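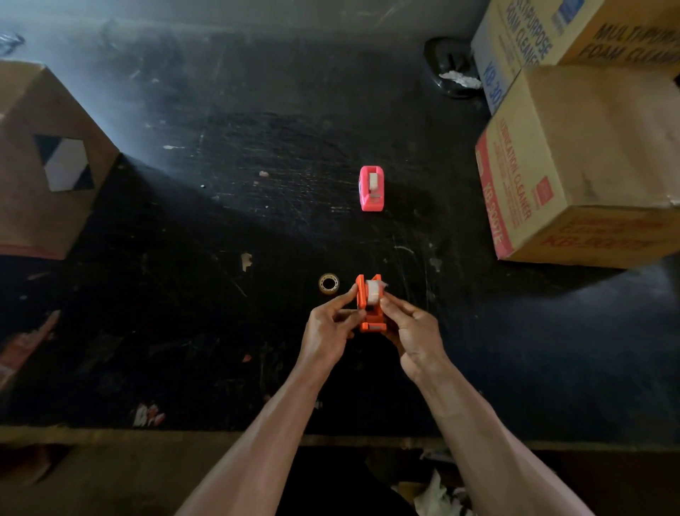
Tape roll task, bench view. Orange dispenser in hand, pink one waiting.

Shop notebook, May, evening

Bench is set up for the tape roll work. Goal for this month is still the same: get the arm to put a roll into a dispenser without help. Before that we need a decent set of hand runs to compare against, so tonight was all by hand.

Hanyu Dai did the first batch and I did the second. Both dispensers, orange and pink. Total logged so far is 1,806 runs across the project, and 329 of those are from the new bench position. I threw out 221 of the older ones. The table had been moved between sessions and the positions in the log no longer matched anything.

Notes on the orange one. The roll wants to go in tilted. If you push it straight down it catches on one side and you end up working it with your fingertips. Left hand has to hold the body the whole time, the thing is too light to stay put. For the arm this means a fixture or a second gripper. Indrek wants a fixture. I would like to try a strip of rubber on the base first, cheaper and we have it.

Loose end of the tape is the bigger problem. It stands up or it folds back and sticks to the roll, and there is no telling which. Planner (Nuvdale branch) treats the roll as a rigid ring and ignores the tail completely. Laimutė Paju has a change half written that adds a keep-out region over the tail. Not merged. She says 2 more evenings.

Small rolls: different core from the big ones. Do not mix them in the same run folder again.

Light. The upper left corner of the table washes out badly and the other side goes dark. The detector lost the clear tape twice in the bright part and kept finding it in the scratches on the tabletop. Tried lower exposure, which fixed the corner and killed everything on the right. Need a diffuser on the lamp, or hang a sheet. Ekrem has some frosted acrylic left over from the Jaunzems enclosure, will ask.

Cleaner boxes can stay at the back for now, they make good clutter for the detector. Paper scraps should come off the table before the next session. The bits stuck to the surface look like tape ends to the detector and it marks them as targets.

To do
- rubber strip on orange base
- ask Ekrem about acrylic
- rerun calibration after the lamp is changed, not before
- Helju to check the wrist screws, second one was backing out again
- sweep under the bench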